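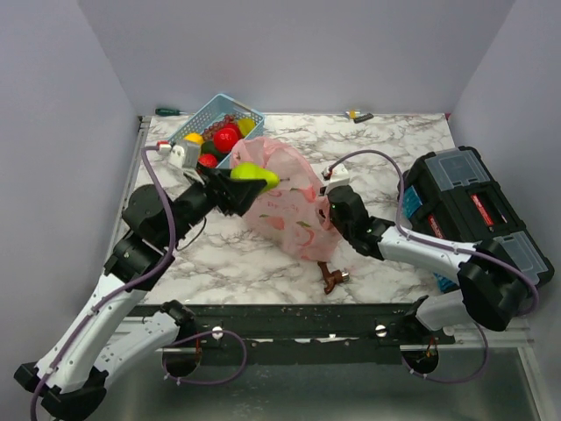
The pear going in the bag, left arm carrying, right arm holding the plastic.

I've been recording fruit bagging since the start of March and the count is at 186 good episodes. The plan was 1000 by the end of the month. That isn't going to happen, and I've stopped minding.

The task sounds simple when you write it down. One arm holds the bag by the edge, the other picks a piece of fruit out of the basket and drops it in. A person does it without looking. Driving two arms through it is another matter, mostly because of the bag. It never sits the same way twice. If I let go of the rim it can fold shut, and then I have to decide whether to fix it on camera or throw the episode out.

For the first week I threw those out. Osvaldo Dantas, who has done more of this than I have, looked through my recordings on a Thursday evening and told me to keep them. His point was that a policy trained only on clean runs has never seen a closed bag and has no idea what to do with one. So now if the bag folds and I manage to open it again, the episode stays. If I drop fruit on the table and pick it back up, that stays too. The only ones I delete are the ones where I give up.

Some notes on how I'm doing it, for anyone trying the same thing.

I move the basket between episodes. Not far, a hand's width or a bit of a turn. In my previous set, which I called Jemcombe, I left everything in one place for 1427 episodes and the arms learned where the basket was and nothing else. Push it over a little and they grabbed air. I still have that data and I don't know what to do with it.

I leave the tools out. The toolbox and the screwdriver don't have any part in the task, but I don't want a model that only works on a clear table.

I record in blocks of 5 and then take my hands off the controls. My driving gets sloppy when I'm tired, and it shows up in the data as little hesitations before each grasp. The model copies those very faithfully.

The grapes are the hardest. I grab the bunch somewhere in the middle and hope. The pear is easier, as long as the gripper closes across the body and I leave the stem alone.

The new set is called Perkeo. Each episode saves both wrist cameras, the fixed view, and the joint positions. I've been checking the wrist views every night for blocked shots. With the bag bunched up close to the right gripper, that camera sometimes gets nothing but pink plastic.

I'll train a first version at 250 to see if it can at least find the bag. Next on the list is a second bag with a different print, and after that I want to swap which arm does the holding.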